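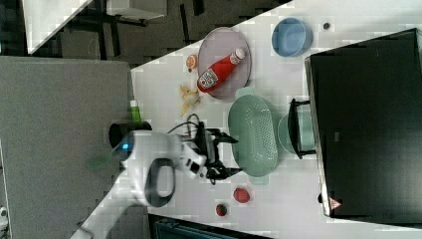 A ketchup bottle on the pink plate, with a light blue bowl beside it.

Home | Recipes | Family Table | Talks | About

10 February 2022
By Audrey-Anne Sawatzky

I had my notebook open before I'd even taken my coat off, and Ginette MacLeod laughed at me for it. "You're going to write down how I make toast," she said. I kind of was! I've been wanting to talk to Ginette ever since a reader wrote in about the family meals class she teaches in Ross, and I'll admit my interest wasn't entirely professional. My younger son has been living on plain noodles and ketchup since last June.

So I started there. Is ketchup a problem?

"Oh, ketchup's fine," she said. "I get that question every single session. Parents whisper it to me, like they're confessing. If a kid will try a piece of fish with ketchup on it, then the kid tried fish. I'd put ketchup on the table every night and stop talking about it."

The not talking is a big thing with her. She grew up the middle one of six, in a house where you ate what came and where her grandmother stood behind your chair until you did. She remembers turnips in particular (she still won't eat them, and she's 58). When she had her own kids she went the other way and cooked everybody a separate supper, and she says that was worse, at least for her.

"I was making three meals a night. Three! One with no sauce, one with no green, and then something for the grown-ups that I ate standing up at the counter. I was so mad all the time, and the kids knew I was mad, they just thought it was about them."

I asked what changed, hoping for some big turning point, and she shrugged. Her husband's shifts moved, she got tired, and she started putting all the food in the middle of the table in separate bowls and letting people help themselves. Rice in one, beans in another, some cut-up fruit, bread, whatever meat there was. There was always one thing each kid would eat. She had no theory about it, she just didn't have the energy to do plates.

It took a long while. Her oldest ate bread and fruit for what she remembers as some 11 weeks. "And then one night she took beans. I nearly said something, and my husband kicked me under the table. Good thing, too. If I'd clapped she'd have put them right back."

I told her I would absolutely have clapped.

"Everybody claps," she said. "You have to sit on your hands."

The class grew out of a conversation with Harpreet Bouchard, who was running the after-school program at the Brillach center back then and kept hearing the same complaints at pickup. Harpreet asked Ginette if she'd come in and talk for an evening. She talked, nobody left, and they ended up pushing tables together and making soup out of what was in the fridge. Now there's a spring session and a fall one, and the parents bring the kids along to eat.

I sat in on one (I brought the noodle boy). What surprised me was how little cooking there was. Ginette spent most of the first half on shopping and leftovers, and on how small a portion can be. She puts out one green bean. One! Her feeling is that a heap of something strange looks like a job, and a single bean looks like a bean. She also likes little kids to do the serving, even if rice goes on the floor, and she has strong opinions about tongs. Get the short ones.

Rosaire Lapointe, a dad of two who was there for the second time, told me the bowls had worked in his house and the single bean had not. "My daughter just flicks it," he said. Ginette heard this from across the room and yelled that flicking counts as touching, and touching counts.

I wondered what she does with the advice you see everywhere about hiding vegetables in things. She made a face. She's got nothing against carrots in a muffin if you like carrots in a muffin, but she doesn't like fibbing about it. "They find out. My son found zucchini in the meatballs when he was seven and he brought it up at his wedding."

Before I left I asked about dessert, since that's the fight at our place. She puts it out with the supper, a small one each, and no seconds. Some kids eat it first and then go ahead and eat the rest. I said my mother would faint. "Mine did, pretty much," said Ginette. "She came for Easter and there was a cookie next to the ham."

We've been doing the bowls for two weeks now. My son has had noodles, ketchup, a lot of bread, and half a chickpea, and I've sat on my hands. Ginette says to call her in the summer.

The spring session is full, but Harpreet keeps a waiting list at the Brillach front desk.

Contact us | © 2022 Family Table | Back to top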